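Local Listening: Myfanwy Morgan's "Porchlight Arithmetic" is the record I can't put down

If you caught the Odix back room last May, you probably remember the moment the whole place went quiet. Myfanwy Morgan had been up there for half an hour with a guitar, a loop pedal and a thermos of tea, playing the songs most of us already knew from the demos, and then she put the guitar on its stand and sang the first verse of "Counting Cars" with nothing behind her at all. I was by the door with a plate of fries and I did not touch another one until the song was over.

That song is now track one on "Porchlight Arithmetic," her first full-length, and I am so happy to report that the recorded version keeps the bare voice. It goes a minute and a half before anything else comes in, and when something does, it's a upright bass played so softly that I thought at first a truck was idling outside my apartment. I've now heard the album more times than is reasonable (dishes, laundry, the long way home from work) and it keeps opening up.

A little background for anyone new to the list. Myfanwy grew up playing fiddle in her aunt's dance band, quit music for a while to work at a plant nursery, and came back to it with a batch of songs she wrote on a borrowed guitar tuned way down low. The two EPs she put out on Rendora had a lot of charm but they were recorded fast, and you could hear her racing the clock. The new one was made over a full winter with producer Ursina Eder, whose name should ring a bell if you followed the Stukimix nights. Ursina was the one behind the desk making four synths and a pump organ sound like one big friendly animal.

I was worried about that pairing, I'll admit. Ursina loves a thick sound, and Myfanwy's songs can be knocked over by a strong breeze. But they found a way to meet in the middle, and some of the best stuff here is where you can hear them working it out. "Price" is the clearest case. It starts as a straight country waltz, the kind you could play at a wedding, and somewhere in the second verse a low synth note slides in under the chords and just stays there, slightly sour, all the way through the chorus. The lyric is about selling a house that belonged to somebody you loved, with a stranger walking through and knocking on the walls. By the time she gets to "what's your price, what's your price, what's the least you'd take," that sour note has done something to my stomach. I had to pull over. It was the first listen and I was on the county road, so no harm done.

Then it goes straight into "Seven Dollar Shoes," which is a total goof, two and a half minutes of handclaps and a fiddle solo that sounds like it's falling down the stairs. It's the first time she has put her fiddle on a record, and what a way to bring it back! She told the crowd at Odix that her aunt taught her to play that fast by putting a kitchen timer on the music stand. 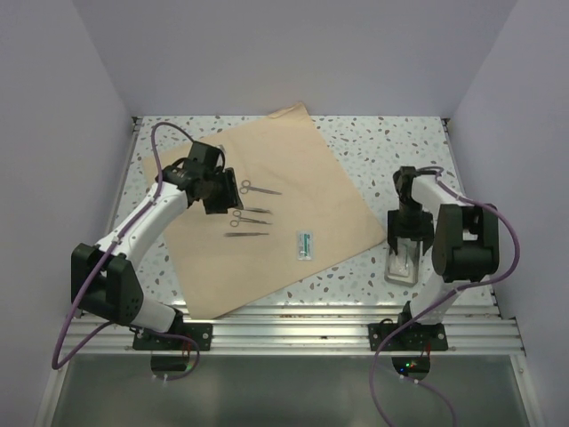
The middle stretch is the part that's growing on me most. "Greenhouse" and "Greenhouse, Again" are the same song done twice, once as a full-band number with brushes on the snare and once as a slow instrumental with just pump organ and fiddle. On paper that looks like padding. On headphones, late at night, the second one feels like walking back into a room after everyone has gone home. Ursina's organ wheezes a little between chords and they left all of it in. There's a squeak from the pedal about a third of the way through that I now wait for every time.

"Sister City" is the one I'd play for a friend who says they don't like folk music. It has a real groove — the drums are loose and way behind the beat, and the bass does this rolling figure that barely changes for five minutes while Myfanwy stacks up harmonies with herself. I tried to sort out how many voices there are by the end and gave up. If the local station isn't playing it by the time the weather turns, I will personally be calling in, and I hope you will too.

Not everything lands. "Letter From the Ferry" is mostly spoken, and the words are lovely, but the rain sounds behind them feel like they wandered in from a different album. I'd also trade the long fade on "Almanac" for one more verse, since the verse we get is so good and then it's gone. Small complaints. I skip neither of them.

And then there's the closer. "Porchlight" was the last song on the second EP, and I was surprised to see it back again on the track list. The old version was a sweet little lullaby. The new one is in a lower key, slower, with the words changed in just one place: where it used to say "I'll leave it on for you," she now sings "I left it on for you." I won't say any more about it. Get through the rest of the record first and let it come around on its own.

I talked to Myfanwy for a bit after her set last month and asked her how the change came about. She said she'd been singing it the new way by accident for most of a year before Ursina pointed it out during a rehearsal. "I told her I'd fix it," Myfanwy said, "and she told me she'd already written it on the chart that way." She laughed pretty hard about that. She also said the arithmetic in the title is a family joke about her grandfather, who used to figure out who was home for the night by which porch lights were still burning down the street.

Ursina was there too, winding cables, and was a lot more interested in talking about the bass than about herself. The upright belonged to a school, had a crack in it, and would only hold its tuning for seven minutes or so at a stretch. So most of the bass parts were caught in the first couple of tries, and then everybody had a snack while it got tuned again. She thinks that's why the playing sounds so easy. I think it sounds easy because the player is terrific, but I like the story about the snacks.

On the vinyl: it's a run of 300, on black, with a printed inner sleeve that has all the lyrics and a drawing by Myfanwy of the nursery where she used to work. Side A ends after "Greenhouse," so you have to get up and flip the record to hear "Greenhouse, Again," and I'm told that was the plan from the start. I love that. The download has everything on the record plus a live take of "Counting Cars" from the Odix show, and if you listen at the very end you can hear somebody drop a fork. I'm pretty sure it was not me.

You can pick it up at the merch table at any of her shows, or ask for it at the counter at Odix, where they keep a small stack next to the register. Rendora still has copies of both EPs as well, and they're worth having, especially the first one, which has the original fast version of "Seven Dollar Shoes" under its old name, "Shoes."

As for live dates, Myfanwy is bringing a four-piece band this time: herself, Ursina on organ and synth, plus bass and drums. They're planning to play the album front to back, with a short break where the record flips, and then some of the older songs if there's time. I saw a run-through and the band version of "Sister City" went on for a good nine minutes with no one in any hurry to end it. Doors at Odix are at 7 p.m. and the music tends to start when they say it will, so don't count on a late start the way you might at other places. The back room has maybe a dozen chairs, and they go to whoever gets there first. Bring a cushion if you're a floor sitter.

The opener hasn't been set yet. Myfanwy is hoping to get one of her fiddle students up for a couple of tunes, and I'm rooting for that.

One more thing before I let you go. A few of you wrote in after the last issue asking whether the Stukimix nights are coming back. I put the question to Ursina and she said she'd like to do at least one before the end of the year, probably a smaller setup, possibly outdoors, and that she's looking for someone with a van. If you have a van and a free evening or two, reply to this email and I'll put you in touch. And if you've got a favorite track on "Porchlight Arithmetic," write and tell me which one. I'll run a few of your answers next time, including the ones that stick up for the rain on "Letter From the Ferry."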